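Home | Syllabus | Handouts | Readings | Office Hours

Handout 2: Backdrops, Letters and the Shirt on the Table
Drillham Evening Program – Display and Presentation, Room 117
Instructor: Unathi Mtshali
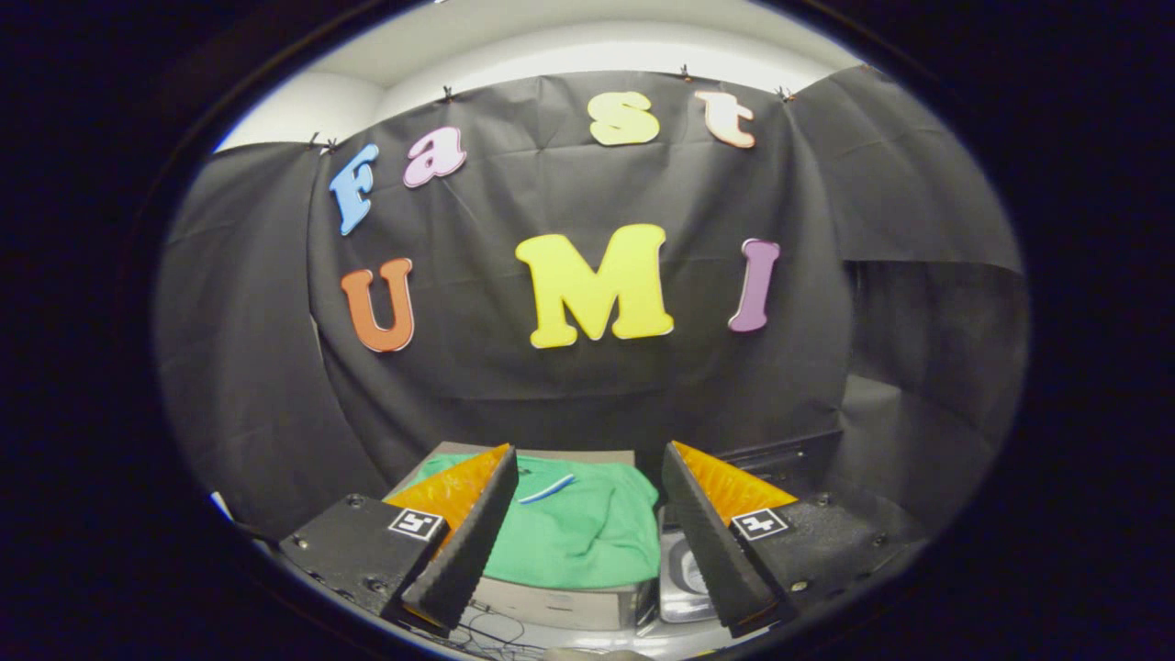
Fig. 1. Black fabric backdrop with foam letters in two rows; crumpled green T-shirt on the table.

Bring this sheet to both halves of the session. Last term several people left theirs at home and then asked me what a binder clip was for.

1. Hanging cloth

Black fabric is the cheapest way to make a wall go away. It is also the cheapest way to show the world that you own no iron. The cloth in Fig. 1 hangs in loose folds and wrinkles, and I want you to decide whether you mind. For a portrait, you probably do. For big bright letters, the folds drop back and the eye goes to the color.

Small black binder clips hold the top edge. Black clips on black cloth are a good choice, and one that students regularly ruin with the rainbow assortment from the office drawer. Look at where each clip pulls. Fabric sags between two fixed points, so the spacing of the clips decides the shape of the sag. If you want a flat hang, set the two end clips first, pull the cloth taut, then fill in from the middle. If you want drape, leave slack on purpose and try to look as if you meant it.

The pale gray wall shows over the top. Ask yourself how much of it your viewer will see. People standing close tend to look up. People in the back row look at their phones.

2. Letters

The words are "Fast" and "UMI." Some points to argue over in your groups:

Case. "Fast" has a capital and three small letters, while "UMI" is all capitals. Mixed case gives a word a silhouette, with ups and downs. All capitals give you a row of blocks. Using one of each keeps the two rows from reading as a single long word.

Line. The top row arcs slightly and the F tilts. A slight arc is friendly. A slight arc done by accident is also friendly, and I have given passing grades on that basis.

Color. Light blue, pale pink, pale yellow and peach on top; orange, bright yellow and lavender-purple underneath. The bright yellow M is in the center of the lower row, and it is the first thing I see every time I look. Squint at the figure until you find the letter that goes last. Mine is not the same as my colleague's, and we have stopped discussing it.

Outline. Every letter has a white outlined edge. Cover one with your thumb, imagine it without the white, and consider how the pale colors would hold up on a gray cloth instead of a black one.

Spacing. The lower letters are spread well apart. With three letters you can get away with a lot. Try it with "Hlongwane" and you will run out of cloth around the w.

3. The shirt

A crumpled T-shirt is the most honest object in a display class. It has no front until you give it one. Work through the following with your own shirt (clean, please – see the notice from March).

Clear the surface first. In the figure a thin light blue and white strip is lying diagonally on the shirt, near its top edge. Anything on top of the garment comes off before you touch the garment. Folding things into things is how we lost the key to the Brivari cabinet.

Find the shoulders. Pick it up by both, give it one shake, lay it face down.

Smooth from the center outward with flat hands. Small circles only move the wrinkle to a new address.

Fold one side in to the middle of the back and lay the sleeve flat on top. Repeat on the other side, and try to make the two sides agree.

Bring the hem up to the collar in thirds. Turn it over. If it looks like a pillow, start again.

Green against a gray tabletop is easy to see. Black against black is an advanced topic and belongs to the Druvum unit, for which I offer no encouragement at this stage.

4. For next time

Hang a cloth at least as wide as your outstretched arms. Put one word on it, in letters of at least three colors, and place one folded garment in front. Write a paragraph on which of the three a visitor looks at first, then ask a visitor. Hand in both answers, including when they disagree. Locker 1404 has spare clips. It had more before Sunday.

Related handouts
Handout 1: Tables, Plinths and Other Flat Things
Handout 3: Lighting Cloth Without Regret
Druvum Unit: Dark Garments on Dark Grounds
Brivari Cabinet: Sign-Out Rules (revised)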